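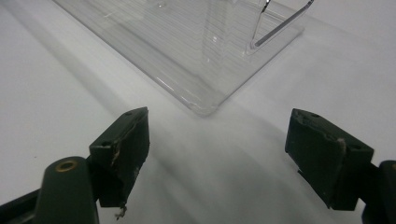

Hi Hannelore,

Quick update on the display side of the Perkgate reading room, since the second payment is coming up and I know you like to see where it's going!

The clear acrylic stands are the big news. We went with Desia in the end (Thambiah had a nicer catalog but wanted a minimum order of 88, and we need 40). I love how they look on the white tables – you mostly see the tabletop through them, so the booklets will get all the attention. They have a wide flat base and a slanted support, and Tanko Nwachukwu is happy that our older visitors can read a page without picking it up.

Still to do: the label cards. I printed 10 as a trial and the type was too small, so I'm redoing them in a bigger size. Clerberg is cutting the card stock for us and says it'll be ready in July.

Money is fine. We're eight dollars over on shipping, and I'll take that out of the cleaning cloth line (yes, we need cloths, clear acrylic shows every fingerprint).

Could you let me know if you want your logo on every card or only on the one by the door? I need that before I print again.

Thanks so much!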